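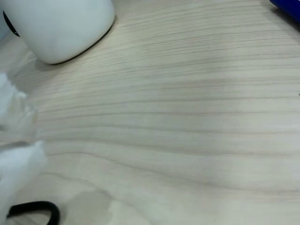
Wrist slip is a fault in small desktop robot arms in which the last powered joint before the gripper loses its zero position while the arm is running. The arm goes on moving as commanded, but the gripper arrives rotated a few degrees from where the controller believes it to be. The name comes from the service notes for the Zatgate arm, a hobby and teaching kit in which the fault was first written up in detail. Similar faults have been reported in other printed arms with hobby-class servos.

Cause

On the Zatgate, the output horn of the wrist servo is held by a single center screw and a splined shaft. The matching socket is molded in plastic. If the screw backs out, the socket can ride up on the spline and drop back one tooth over. The servo's own position sensor sits on the motor side of this joint and does not register the change.
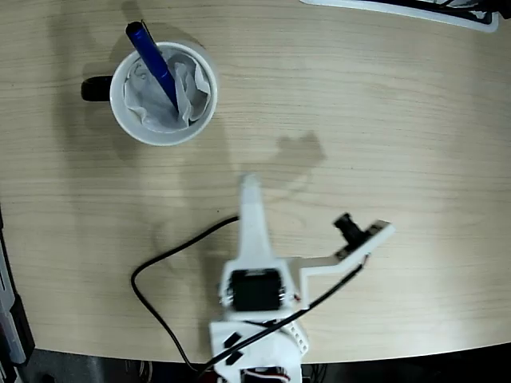

Cable strain makes the fault more likely. A camera lead or servo lead that is too short pulls on the wrist near the end of its travel, and the load works the screw loose over many cycles. In bench tests at Nostcombe, slip was seen after almost 2,000 pick cycles with a tight cable. Arms with a slack loop completed the same test without slipping.

Signs

The usual first sign is a run of missed grasps on narrow objects, while wide ones are still picked up normally. 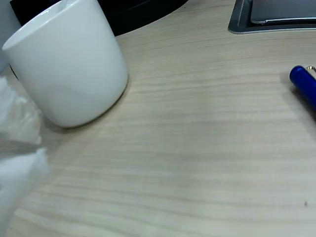 Diagnosis is harder when the arm is guided by a camera, as missed grasps may also come from poor detection. Reflections are a common source of confusion. A glossy barrel such as that of the blue pen at the right of the desk carries a bright highlight along one side, and detection software may place the object's center line too close to it. The error from a highlight changes with the lighting, but the error from wrist slip stays the same until the joint slips again. Lundlow's test procedure calls for 50 grasps on a matte block before the camera is checked.

Safety

Wrist slip is rated a minor hazard on arms of this size. The main risk is a dropped object or a pinched finger when the gripper closes out of line.
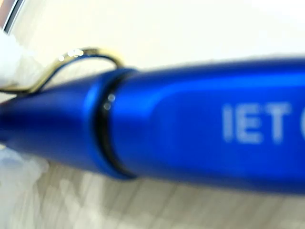
Barroso has objected to the minor rating, arguing that an operator who sees repeated misses tends to reach in and straighten the object by hand with the arm still powered. Its own guidance is to cut power after 5 misses in a row.

Repair

The joint is re-seated at its zero mark and the center screw is refitted with thread-locking compound. A worn socket has to be replaced. Revision 7 of the Zatgate wrist uses a metal socket and a second screw.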